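# Two Grippers, One Trigger: Hrefna Fogh on the Rudura Build

*Sep 13, 2021* 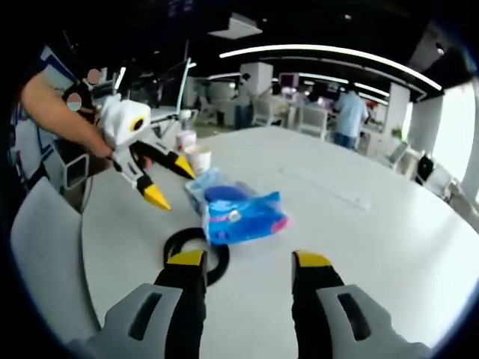
Hrefna Fogh started the Rudura gripper with a parallel linkage and a trigger taken from a caulking gun. The trigger lasted one evening. "The return spring was far too stiff," she says. "After ten minutes my hand shook, and the shake showed up in the data." The current version is the fourth. She designed it at home and assembles it at Travberg, a shared workshop where she has been a member since the second version.

Rudura is a hand-held gripper. The operator closes the fingers by hand, a camera on the body records the view, and the recording is later used to train an arm to do the same job. Fogh works mostly on the mechanism. Bram Dierckx writes the software that reads the recordings, which he has named Derkotent.

The fingers took the most time. Fogh prints them in a flexible filament with cross ribs inside, so that they bend around whatever they close on. Her first set had ribs at equal spacing and buckled near the base.

"I moved the ribs closer together at the bottom and left them wide at the top," she says. "Then the tip folds first and the base stays put. A rigid finger pinches a bag in one place and the bag slides out. I wanted contact along a length."

She prints fingers standing up, slowly, with the filament dried overnight. Henk Peeters, who looks after the printers at Travberg, disagreed with the orientation and printed a set lying flat for comparison. The flat set split along the layers after 382 closures on the test jig. Fogh's set was still working when she stopped the jig to use its motor for something else. "So I can't give you a figure for mine," she says. "Henk reminds me of that."

The trigger runs on a short steel rail. Both fingers are tied to it through a single rack, and she sets the play with a shim behind the pinion. The shims are cut from drink cans. She has tried brass stock and found no difference she could measure.

Weight was the next problem. The third version came to 171 grams more than the second, nearly all of it in the handle, where she had added walls to stop a creak. She took most of them out again and glued a strip of felt along the seam. The creak is gone. The felt has to be replaced when it gets oily.

Dierckx has a shorter list of demands, and most of them concern the fingertips. Derkotent works out how far the gripper is open by finding the tips in each image, and it fails when a tip blends into whatever is behind it.

"Black on a dark shelf was hopeless," he says. "I asked Hrefna for a color that doesn't turn up much on a workbench. We went with yellow. Then someone left a yellow tape measure out and I lost a whole evening of recordings."

He now rejects any tip that moves farther between two images than the rack would allow. The check took 47 lines of code and removed nearly all of the false readings. What remains comes from glare off white tables, which he handles by lowering the exposure before each session.

The wide lens brings its own work. Straight edges bend toward the rim of the picture, and the software needs a calibration for each body. Dierckx does this with a printed checkerboard glued to a sheet of glass. Cardboard warped in the damp, and the error was large enough to notice.

Neither of them is fond of rigid test blocks. Fogh prefers soft packages and cable. "A block tells you the gripper closes," she says. "You know that already. A coil of cable moves when you touch it, and you have to decide which strand you're after."

Paper cups are the other standard test. The stop screw on the trigger came out of those trials: it limits travel so that a beginner can't crush the cup on the first squeeze. Experienced users back it out all the way. Fogh would like a softer stop, and has a rubber washer in mind, but the pocket in the handle is too shallow and the part would have to be redrawn.

The drawings carry a mirrored handle for left-handed use, which was Janelle Gatchalian's contribution. She found that mirroring the model also mirrored the thread on the stop screw, and spent a while wondering why a good screw wouldn't start. The corrected file is in the shared folder under the name Nishad, with the thread cut separately.

For anyone building one, Fogh gives the assembly time as 12 hours, printing excluded. Most of that goes into fitting the rack. She advises against sanding it. "Print it again with a different offset. Sanding makes it loose at one end and tight at the other, and then you'll blame the rail."

The next version is planned for November. It has a split body, so the rack can be reached without taking the fingers off, and a recessed channel for the camera cable. Dierckx has asked for the screw heads on the front to be painted matte. Fogh has ordered black ones.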